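Posted in Shared Workshops > Automation, December 24, 2023

**Wrist camera loses the part during the last stage of a memory module insert**

**Flurkton**

I'm building a cell in our shared workshop that services desktop PCs. Current task: pick a memory module from a printed fixture plate, carry it over the open tower, seat it in a DIMM slot. Single arm, two-finger linkage gripper, one camera on the wrist and one fixed beside the table. The tower is a Dell laid on its side on slatted aluminum. The controller is an Itwood board running firmware 2589.

Approach is fine. The pick is fine. In the last 14 mm over the board, the fingers and their brackets cover most of what the wrist camera needs, and the pose estimate jumps. The fixed camera sees the whole board but has too few pixels on the slot. I have tried a longer exposure and a matte cover over the table. Neither changed the jump. Views from both cameras: 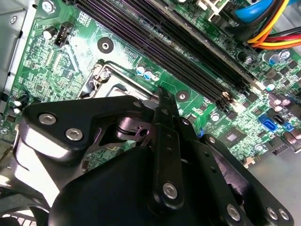
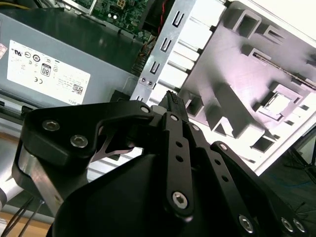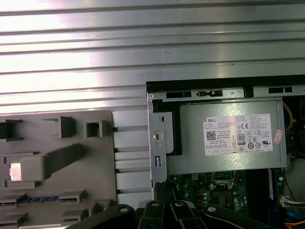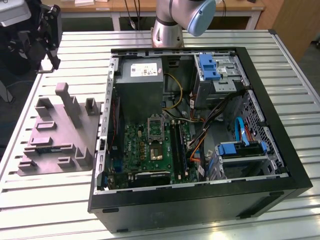
### Replies

**Abeysekara**

You are asking the wrist camera to do a job it can't do from that mount. The gripper body takes up the bottom half of the first view, and the finger is directly in line with the area between the socket and the memory slots. No filter will recover pixels that are behind a bracket.

What worked on my bench:

1. Stop at a fixed standoff where the full slot is visible, including the latches. I use 200 mm.
2. Average the slot pose over several still images there. Reject the set if the spread is too large.
3. Freeze the pose. Ignore vision from that point down.
4. Descend on joint position only, slowly, and switch to force control at contact.
5. On contact, run a small spiral search. Mine is limited to 4 mm in diameter.
6. Push to seat, one end and then the other, and check the final height against a module seated by hand.

Locate the case as well. If the tower can shift on the slats when you push, the frozen pose is worthless. Two stops and a toggle clamp are enough.

Keep the fixed camera for checking that the module is present on the plate and for nothing finer.

**Ellon**

Get a better camera. I had jumps like this in July and a new lens fixed it. Also turn the lights down, you have a lot of glare off the metal.

**Abeysekara**

Glare is a fair point. The ridged metal in the third view is washed out in streaks, and a feature matcher may lock on to it. Mask everything outside the board before matching. A new lens does nothing about the fingers.

**Flurkton**

Froze the pose at the standoff and masked the surroundings. The jump is gone because there is no longer an estimate to jump. Spiral search finds the slot on most runs. The misses are all in the same direction, so I suspect the hand-eye calibration and will redo it before touching the search parameters. Clamp is on order.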